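Vicente Jara
Thread. Notes after a trial of the Provlow two-arm bench package, the one with a parallel gripper on one side and a multi-finger hand on the other. We are deciding whether to renew the lease in December. Posting these as I clean up my log.

1/ What the package includes: two arms, both end effectors, a controller, the teleop software and remote support. The table is not included. We used our own. Any flat top at the right height will do, but bolt it down or weight it. Ours walked a little on fast moves until we did.

2/ Setup took most of a Thursday. Mounting was quick. Cable routing was slow. The wrist cable on each side needs a service loop, and the manual shows one that is too short for full wrist rotation. Leave more than the drawing says and check it at both ends of travel before you enable the drives.

3/ Calibration is a guided routine and it is decent. You move each arm through a set of poses and the software solves the offset between the two bases. Rerun it after any collision, including the ones that look harmless.

4/ Test items were small boxed goods and camera modules. The customer we had in mind is Zundulis, who repack sensors for resale. Small parts, dark finishes, some gloss, low height off the table. Not friendly to vision.

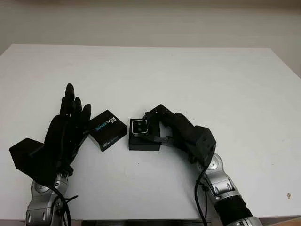

Gripper at the camera module, hand next to the RealSense box. Black parts on a white top.

5/ Gripper side first. We logged 1,375 pick attempts over the trial. 216 needed an operator to step in. Most of those were approach angle errors on low parts, where the jaw tip touched the table before the jaws closed. Grip force was rarely the problem.

6/ You can cut that down by raising the approach height and coming in at a slant. The default is straight down, and the default is wrong for anything short. The setting is per item, stored in the recipe file, so you only do it once.

7/ Hand side. Capable hardware, immature software. The preset grasps cover cylinders and large boxes well. A thin carton flat on the table is hard for it. Our best result was to have the hand steady the carton while the gripper did the lifting. That costs cycle time.

8/ The hand also drifts. Finger zero positions were off after a long shift and needed a re-home. It takes under a minute, but it is not automatic and there is no warning on screen. I have asked Provlow for one.

9/ Teleop latency was fine on a wired connection. On Wi-Fi I would not try anything with contact. The foot pedal for clutching is worth the extra charge. The keyboard shortcut is not a substitute when both hands are busy.

10/ Support. Benítez on the Torkville desk answered every ticket the same day and sent a patched recipe editor before I had finished describing the bug. The written docs lag well behind the people.

11/ Service interval is listed as 1,000 hours for the arms. Jaw pads are a consumable and are priced separately. Ask for the pad price before you sign. It is not on the quote.

12/ Where I land: renew the gripper arm, hold off on the hand until the zeroing and the thin carton grasps are sorted. Provlow will quote a package with two grippers if you ask. It is not on the product page.

13/ Recipe files for the low parts are on request. Tell me your software version, the format changed between the last two releases.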